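Fórum Habitat e Território » Política de habitação » Reabilitação em Clandorley: quem decide o que se demole?

19 respostas

mariz_arq
Abro o tópico por causa da proposta para o bairro de Clandorley. A câmara pôs em consulta o plano de reabilitação, com prazo até ao fim de janeiro, e a parte que me preocupa é o quarteirão sul. O documento prevê demolir três blocos e reabilitar os restantes, mas o relatório de patologias só cobre dois. O terceiro aparece classificado como "irrecuperável" sem uma única ficha de inspeção em anexo. Alguém teve acesso a mais documentação?

tecto_e_chao
Pedi a consulta presencial no balcão do urbanismo. O que há sobre o terceiro bloco é uma nota de duas páginas assinada pelo gabinete Fostilby, com fotografias da cobertura e uma estimativa de custos. Não fala da estrutura. Infiltrações na cobertura resolvem-se, não é preciso deitar o prédio abaixo por causa disso.

Bastian Fröhlich
Trabalho em fiscalização de obra e discordo em parte. A nota é fraca, de acordo, mas os blocos são da mesma época e do mesmo construtor. Se os dois primeiros têm as armaduras das varandas corroídas, é razoável supor que o terceiro também tenha. O que falta é o ensaio que o confirme. Fazer carotes e medir a carbonatação leva 15 dias, não atrasa plano nenhum.

mariz_arq
Supor não chega para realojar pessoas. Se o ensaio leva 15 dias, que se faça antes de fechar a consulta e não depois.

ruadofundo
Moro no terceiro bloco há 20 anos. A casa tem humidade no quarto virado a norte e a caixilharia é a original. Varandas com ferro à vista há no último piso, nos outros não vi. Fomos convidados para uma sessão às 15 horas, quando quase toda a gente está a trabalhar. Mostraram as tipologias novas e a cozinha passa a ser um nicho na sala, com um metro e pouco de bancada.
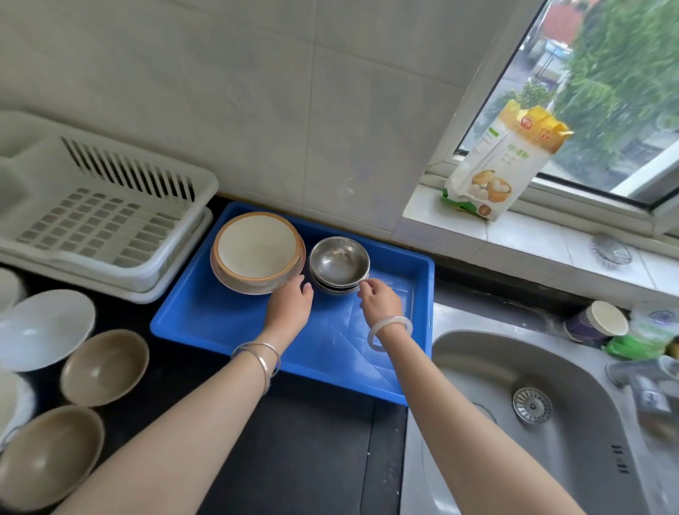

Perguntei onde é que uma família de cinco pessoas cozinha e guarda as coisas e a resposta foi que o programa segue as áreas mínimas. A minha cozinha atual é velha mas tem janela e dá para comer lá dentro. Não quero ficar pior só para ter paredes novas.

Alun Gethin
A questão das áreas é mais séria do que parece e vai passar ao lado se a discussão ficar só na demolição. Nos regulamentos o mínimo devia ser um limite para casos apertados, e na habitação pública acaba por ser a medida de projeto. Quem quiser participar na consulta que peça as plantas cotadas dos T3, porque no resumo só vem a área bruta por fogo.

pedro.lx77
Desculpem, mas com a falta de casas que há, estar a discutir o tamanho da bancada é um luxo. Há gente em lista de espera. Se com as áreas mínimas se fazem mais fogos no mesmo terreno, façam-se.

mariz_arq
pedro, vai ver o quadro final da proposta. O número de fogos no quarteirão sul é o mesmo antes e depois. O que cresce é o estacionamento e a frente comercial.

pedro.lx77
Não tinha visto esse quadro. Nesse caso quero saber quem explora a frente comercial. Mas mantenho que em geral prefiro mais casas a casas maiores.

tecto_e_chao
A concessão está atribuída à Skundero no anexo financeiro, com renda a definir. Sobre a reabilitação dos outros blocos, o ateliê Tóth apresentou uma solução de varandas novas autoportantes, encostadas à fachada, com os moradores dentro de casa durante a obra. Não percebo por que não foi estudada para o terceiro.

Bastian Fröhlich
Essa solução precisa de fundações próprias e do lado sul passa o coletor. Pode ser essa a razão. Mas tinha de estar escrita, concordo. Com os moradores em casa a obra também custa mais e demora, convém dizê-lo às pessoas.

ruadofundo
Ninguém nos falou em varandas nem em coletor. Se houvesse hipótese de ficar em casa durante a obra, no meu patamar aceitavam todos, mesmo com pó e barulho. O realojamento provisório seria de até 3 anos, noutra freguesia, e os miúdos teriam de mudar de escola.

Alun Gethin
Põe isso por escrito na participação, com o teu número de fração. As participações individuais têm de ter resposta fundamentada no relatório de ponderação.

mariz_arq
Vou redigir um texto com três pedidos: ensaios no terceiro bloco, plantas cotadas e estudo da solução das varandas. Deixo aqui o rascunho amanhã à noite para quem quiser corrigir ou assinar.

pedro.lx77
Junta o contrato da concessão e eu assino.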